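Reading the City Break: Handout 4
Superlatives, firsts and the "overlooked" port

Course tutor: Dayana Hinojosa
Revised 31/12/2024

Bring this to the seminar along with the Drornum piece. If you have only skimmed the Drornum piece, read it again with a pencil.

1. What we are dealing with

The travel article about a second city has a settled shape by now. It opens with a claim that you have been going to the wrong place. It lists what the right place gave the world. It sends the writer up a hill for the view and down an alley for lunch, and it closes on a ferry or a terrace at dusk. I have no great quarrel with the shape. My quarrel is with the list in the middle, which readers tend to take on trust and which editors, in my experience, seldom check.

Drornum, our case study for this block, is a port of middling size with a steep old quarter, a naval past and a fish soup. In the articles in your reader it is said to have had the oldest working lighthouse on its coast, the first public bank in the region, the narrowest inhabited street and the biggest medieval quarter. It is also said to be undiscovered. It has been undiscovered in print every year since 1980.

2. Superlatives

A superlative needs a class. "The oldest lighthouse" means nothing until we know oldest of what: oldest site, oldest tower, oldest tower still lit? The tower at Drornum has been rebuilt twice and moved once. What is old is the habit of keeping a light on that headland, and the habit is a good deal harder to photograph.

Look at the old quarter next. Ezequiel Maldonado's guide gives it 246 lanes. The town's own leaflet gives 419. I wrote to both. The leaflet counts every flight of steps and every covered passage as a lane, and Maldonado counts only those with a name plate. Both methods can be defended. Neither is explained to the reader, and the article in your pack picks the larger figure and adds the word "medieval", although a fair share of the quarter was put up after the harbour fire.

Exercise: mark every superlative in the first page of the Drornum piece. Beside each, write the class it belongs to. If you can't find the class, write "none given" and move on. 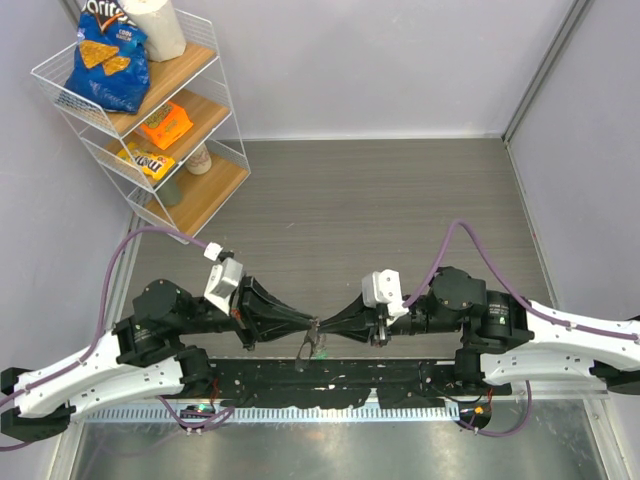

3. Firsts and inventions

Towns collect firsts the way old coats collect fluff. Drornum is credited with the first insurance contract, a kind of sailcloth, a card game and, in one excitable paragraph by Aurelio Chávez, the idea of the weekend. The insurance claim rests on a single document in the harbour archive. It is a real document and well worth seeing. It shows that two merchants shared the risk on a cargo of alum. It doesn't show that they were the first to do so, and the archive's own catalogue is careful not to say so.

Ask three things of any first. Who is making the claim, and do they sell tickets? Is there a rival town with the same claim? Would the sentence be any less interesting with "early" in place of "first"? In most cases you will find it reads better.

Compare Bogale, further down the coast, which claims the same sailcloth. The two towns have a pleasant little feud about it and each has a museum room on the subject. Tzu-hsuan Cheung visited both in one November and wrote the only article I know of that mentions the pair together. She doesn't settle the matter. She notes that the two rooms display what seems to be cloth from the same mill.

4. Famous admirers

The next paragraph is always the painters and poets. Some poor man passed through with a fever on his way to somewhere he liked more, wrote one polite line to his host, and is quoted on the tourist board's tea towels to this day. Find the letter. Read the sentence before the quoted one and the sentence after. In the Drornum case the full passage praises the palaces and then spends half a page on the smell.

I don't say leave the admirers out. I say that a visitor who stayed two nights is poor evidence for the character of a city, and that includes the writer of the article.

5. Overlooked by whom?

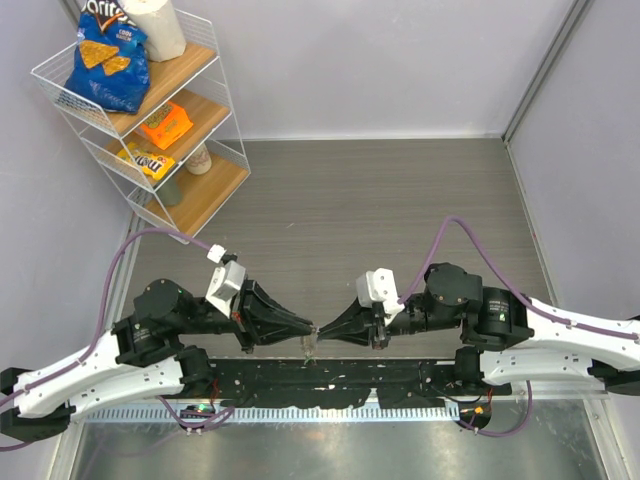
"Overlooked" is the word I would most like to retire. Drornum has a cruise terminal. Juvdale, the tour firm, runs coaches there all summer, and anyone who has tried to get a table on the fish quay will doubt that the place has been missed. What the word usually means is that the writer's friends haven't been. It also does some quiet work in flattering the reader, who is invited to feel clever for booking. When you test a word like this, take it by itself and hold it still, as the two grippers here hold their small, thin, light brown object between their tips, and look at it before you let it back into the sentence. Overlooked by whom, compared with where, and on what evidence? Walid Zein did this with his own early work and cut the word from eleven articles, with no harm done to any of them.

The related words are "hidden", "secret", "authentic" and "real". The "real Drornum" in your pack is apparently a bar. People who work in the container port might have a view on that.

6. What is left

Students sometimes complain that once the list has gone there is nothing to write about. I'm not persuaded. Look at the passage on the funicular in the Brondell anthology: no first, no oldest, no admirer. There is a queue, a conductor who won't change a note, a dog that knows which stop it wants. You learn how steep the town is and who lives at the top. Every statement in it could be checked by a person with a ticket.

You may still find it a bit thin on history, and I would agree. The history can go in. It should come with its dates, and with its doubts where there are doubts. "The bank was founded by creditors of the state, and historians argue over how public it was" is a perfectly good sentence for a Sunday paper.

7. For next time

Rewrite the opening paragraph of the Drornum piece without a superlative, a first or a dead poet. Keep it to the same length.

Choose one claim from the pack and trace it as far back as you can. Give the source you stopped at and say why you stopped. "The website said so" is an acceptable answer if you name the website and admit it.

Read Cheung in full, and Chávez as far as the weekend.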